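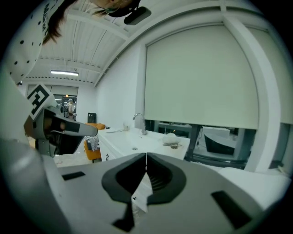
The Counter Sink

A counter sink (I'm using the plain name, though my aunt in Lurcombe always says "basin top") is a washing basin let into a run of worktop, usually with a cupboard underneath and a tap at the back. You'll find them in kitchens, back rooms, craft rooms, surgeries, church halls and the odd garage. I have been writing these household entries long enough to know that people skip straight to the bit about smells, so that is near the end, and you're welcome to go there first.

Name and scope

"Sink" and "basin" get used for the same thing in most houses I've been in. In the trade, as far as I can gather, a basin is for hands and faces and a sink is for everything else, but Declan Wragg, who fitted mine, called it both in one sentence and charged me the same. In this article I say "sink" for the whole fitting and "basin" for the hollow part that holds the water. The flat surface on either side is the counter. What Americans call the faucet is the tap.

Layout

Most counter sinks are arranged with the basin nearer one end or in the middle, and the tap standing behind it on the wall side. I like a tall curved tap, because you can get a bucket or a big pan under it without tipping everything sideways. The short stubby kind looks neater but you'll be knocking your knuckles on it for years.

The space behind the basin, either side of the tap, is the awkward part. It's a narrow strip, it catches every splash, and it is exactly where we all put things. A small clear pot is about the best thing to keep there if you must keep anything, as you can see whether it wants emptying. Soap left straight on the surface goes to jelly. My friend Vasiliki Triantafyllou keeps hers in a lidded jar and I've copied her.

The side you work on most should have the longer stretch of counter. If you're right-handed you'll probably wash with things coming in from one side and leaving on the other, and it doesn't much matter which way round provided everyone in the house agrees (we don't).

The counter surface

White counters have been popular for as long as I've been cleaning them. They make a room feel bigger, especially under strip lighting, and they show every tea ring. I was rude about white for a long time and then had one put in, and now I rather love it — a mark you can see is a mark you can wipe. Dark counters show limescale instead, so there's no escape.

Wipe with a damp cloth and a drop of washing-up liquid. For tea and curry stains, make a paste from bicarbonate of soda and water, leave it on while you do something else, and rinse well. Please don't use scouring powder on a glossy top. I did it once on the counter in our Bostport flat and it left a cloudy patch the shape of Wales.

Draining

Every sink needs somewhere for wet things to go, and it's surprising how many are put in without one. A grooved drainer is lovely if the counter has it. On a flat counter you want a rack, a tray or a folded cloth, and the cloth wants changing daily. Haiyan Dong wrote to me after the first version of this entry to say that her family never leave anything on the side at all, they dry and put away as they go. I admire it enormously and have managed it twice.

Small metal bits and pieces — plug chains, screws, the strainer you took out "just for a minute" — should come off the counter before you run the tap. They leave rust marks, and they go down the plughole the moment you turn round.

The cupboard below

The cupboard hides the trap and the pipes, and in most houses it hides about nine half-empty bottles too. Mine is 93 centimetres wide on the inside, which sounds generous until you subtract the plumbing. Measure between the pipes before you buy any baskets for it. Keep a bowl under the trap while you're getting to know a new sink, and have a look in it now and then.

Handles are worth a thought. Small dark handles on a white front are easy to find with soapy hands and easy to clean round. Long bar handles catch on pockets and dressing gowns.

Seating near the sink

I only mention chairs because so much sink work is done tired. Peeling, soaking and mending can all be done sitting down a step or two from the counter. A bright chair is cheerful in a white room, and a cloth or a bag slung over it is what happens to every chair in my experience. Just keep fabric away from the splash side.

Smells

Nearly always the trap or the overflow. Pour a kettle of hot (just off the boil) water down slowly, then bicarbonate, then vinegar, and leave it to fizz. Rinse after ten minutes. If that does nothing after 4 goes, the trap needs to come off and be cleaned by hand: bucket underneath, rubber gloves, window open. Baoshan Zheng swears by an old bottle brush for the overflow, and I'd second that. Never mix vinegar with bleach.

A sink that's hardly used can smell as well, when the water in the trap dries out. Run the tap for a moment once a week and it comes right.

Related entries
Drainers and dish racks
Limescale
Plugs, strainers and chains
Strip lights in kitchens
Taps, curved and straight
Worktops, white

Corrections to Haoran Xiong, Lei Household Pages, 104 Stuvow Road, Bostport | © Lei Household Pages | Back to top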